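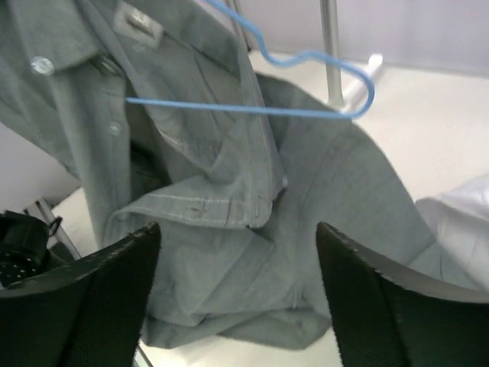 Nothing makes a planning engineer sweat like a shirt. A box has six sides and keeps them. A shirt on a hanger has as many shapes as it likes, and it picks a new one every time you breathe near it.

Samran Wongsuwan has spent most of his working life on that problem and still grins when he talks about it. He leads the software side of Gimska, a clothes-handling project at Valton, and his team works in a long upstairs room in Hustatberg with bad coffee and very good windows. I went for an afternoon and stayed until they wanted to lock up.

The first thing he showed me was a folder of failures. It holds 2,784 recorded attempts at hanging up and taking down garments, and the team has sorted 1,187 of them by what went wrong. Missed grasps are the dull ones, he told me. He prefers the attempts where every single step was fine by itself and the whole still came to nothing – the fingers close properly, the arm moves where it was told, and the shoulder of the shirt slides gently off the end of the hanger while the software believes it is doing a marvellous job.

"It had no idea," he said, delighted. "It was so happy!"

Most of the recent work has gone into curing that happiness. The old version looked once, made a plan and carried it out. The new one is built around a small planner called Kiss (the name started as a joke about how lightly the fingers ought to touch the cloth, and it stuck). Kiss makes very short plans, throws most of them away, and looks again 12 times a second through a camera down at the wrist. From there the view is all folds and fingers. A collar may be showing, or a button, or a length of wire with cloth bunched over it, and the program has to guess the rest.

And it does guess, which is the part I loved. I had expected a tidy model of the whole shirt, every crease worked out. They tried that and it was slow, and wrong in ways that were hard to spot. Kiss keeps a handful of rival ideas instead. Perhaps this edge is a cuff. Perhaps it's the front panel, folded back on itself. Each idea gets a score, and when two of them are close the arm makes a small, careful movement chosen to tell them apart. Wongsuwan compares it to feeling for the armhole of a jumper in the dark.

The hanger turned out to need as much thought as the cloth. A thin wire one is a stiff thing hidden inside a floppy thing, and if you can find its lower bar you know a great deal about where the shoulders must be. So the perception code now hunts for the wire first. That one change, which took 3 people most of a winter of arguing, did more for the results than any bigger network they had tried.

There is plenty left to do. Dark cloth against a dark hanger is still miserable. Buttons get mistaken for snaps. The replay tool, where you can drag a slider back through an attempt and watch the rival ideas rise and fall as coloured bars, was written in a hurry and crashes if you drag too fast. I crashed it twice. It's wonderful all the same, and I'd happily have sat there all evening, shouting at the bars as if they were horses.

Before I left, Wongsuwan opened one more attempt from the folder. The bar for "cuff" climbed, wobbled and dropped, "front panel" overtook it, and the arm stopped where it was and began a fresh plan. He played it again, slower, and pulled up a chair.

March 2, 2020

Print this article
E-mail this article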